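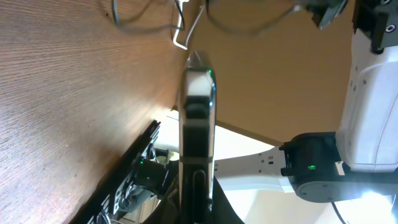

**Gredent Wei travel router, firmware build 3217**
Reviewed by Nadja Strebel

The Wei is a pocket router for hotel rooms. It joins the hotel's wireless network, or takes a cable from the wall, and rebroadcasts the connection under a name and password you set at home. Your phone, laptop and tablet then connect to the Wei and never have to be introduced to the hotel.

I used it in seven hotels between September and November. Most were business hotels near rail stations. One was the Brallimer, an older property with thick walls and a single access point per corridor, and it's the place I'd send any manufacturer who thinks their range figures are realistic.

## Setup

First-time setup is done in a browser. Connect to the default network, open the address printed in the leaflet, change the admin password, then set your own network name. The page will let you skip the password change. It shouldn't.

In the room the sequence is:

1. Power the router and wait for it to finish starting.
2. Connect your phone to it.
3. Open the admin page and scan for the hotel network.
4. Select the network and wait for the hotel's login page to appear.
5. Enter the room number and surname, or whatever the hotel asks for.

Step 4 is where travel routers usually fail. The Wei handled it without help in five of the seven hotels. In the sixth, the login page appeared only after I turned off encrypted DNS, a setting two menus down under Advanced. In the seventh, the Gunstead, the page loaded but the Submit button did nothing. I cloned the phone's hardware address to the router, logged in from the phone directly, and then switched the router on. That worked and took longer than I'd like after a late arrival.

DNS encryption turns itself back on after a restart. I'd call this a bug. Gredent's release notes for build 3217 list it under "improved privacy defaults."

## Speed

On a wired connection the router is faster than any hotel line I plugged it into, so I can't give a useful ceiling. On wireless it has to receive and resend, and it loses some speed in doing so. The best hotel in the group gave me 50 Mbps on the laptop directly and 41 through the router. At the Brallimer I measured 6 direct and 5 through the router with it placed near the door. On the desk, at the far side of the room, the connection dropped several times an hour.

Placement matters more than any setting. The supplied power cable is short and hotel outlets are rarely by the door. Bring a longer one.

With the VPN client turned on, the same 50 Mbps line came down to 28. Video calls were fine at that rate. Large file uploads were noticeably slower.

## Devices and limits

Many hotels cap the number of devices per room. The Gunstead allows 4, which is generous until two people check in with work equipment. The hotel sees the Wei as a single device, so the cap stops being a problem. Read the terms of use first, as some chains prohibit personal routers outright. Two of the seven did, in a paragraph near the bottom of the login page. I used the Wei wired in one of those after asking at the desk, and tested it in the other only long enough to confirm the login.

Casting from a phone to your own streaming stick works, provided both are on the router's network. Casting to the hotel's television does not.

## Power and heat

It runs from a standard USB-C phone charger. The USB port on the back of a hotel television was not enough at two properties: the router started, then restarted under load. The case gets warm with the VPN on. I didn't see it slow down as a result.

There is no battery. For use on trains you'll need a power bank.

## Who should buy it

If you travel with one laptop and a phone, tethering is simpler. The Wei makes sense for families, for anyone carrying a streaming stick, and for people whose employer requires a VPN on every device.

**Good:** reliable wired mode, small speed loss on wireless, clear admin page.
**Bad:** DNS setting resets, short cable, weak reception in difficult rooms.

I'll retest the Gunstead login when the next firmware is released.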